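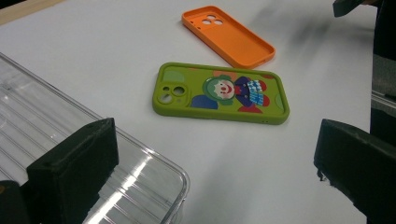 Search products Enter keyword or item code Go

Gurnwood Upper Arm Blood Pressure Monitor, Model 327

Blood pressure is one of those things you can't feel going wrong, so sooner or later somebody in a surgery suggests you measure it at home. You nod, you go away, and you find yourself looking at pages like this one. Welcome.

The 327 is our plain one. It goes round the upper arm, you press the big button, it squeezes, it lets go, and it shows you two pressures and a pulse. It doesn't talk. It doesn't congratulate you. The previous model played a short tune when it had finished, and we had letters.

The cuff

Most complaints about home monitors are really complaints about cuffs. A cuff that's too small tends to read high, which is a poor reward for having decent arms. Measure round the middle of your upper arm with a soft tape before you order, and choose small, medium or large from the menu. If you fall between two sizes, ring us and we'll talk it through. The cover comes off for washing by hand in cool water. The air bladder inside does not go in the sink, whatever your sister-in-law did with hers.

Cuffs are made for us by Ogunleye and fit the 327 and the older Ikar monitor. They don't fit the Vandero wrist model, as it hasn't got anywhere to plug one in.

Taking a reading

Sit down for five minutes first. Feet flat, back supported, arm resting on a table with the cuff level with your heart. No coffee, cigarette or brisk argument in the half hour before. Don't talk while it's inflating – this includes telling the dog to get down. Take two readings a minute or two apart and write down both, including the one you don't like.
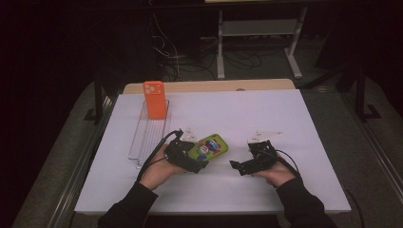 If your surgery has given you its own instructions, follow those instead of ours. They may want mornings and evenings for a week, and they may have views about which arm.

An irregular heartbeat symbol may appear next to the pulse. Sit quietly and try again. If it keeps turning up, mention it to your doctor or nurse. The monitor isn't a diagnosis, and please don't change or stop any tablets on the strength of it. With chest pain, sudden weakness or trouble speaking, leave the monitor in its bag and call 999.

What's in the bag

Monitor, one cuff in your chosen size, four AA batteries, zip bag, paper diary and an instruction leaflet in 11 languages. The English is on the side you'll unfold last. A mains adaptor is sold separately, item code 1364, and is worth having if you take readings every day.

Memory

Two users, with a switch on the side to swap between them. Check the switch. We know of at least one marriage in which he was put down as much improved for most of December. Readings stay put when you change the batteries.

Not suitable for

Children, or use during pregnancy unless your midwife or doctor has agreed to this particular monitor. If you have atrial fibrillation, ask before buying, as automatic monitors can struggle with it. Don't use the cuff on an arm with a drip, a dialysis fistula, or on the side of a mastectomy without advice.

Delivery and returns

Orders placed before 8 in the morning usually leave us the same day. Unopened monitors can come back for a refund. Opened cuffs can't, unless faulty, so do find that tape measure.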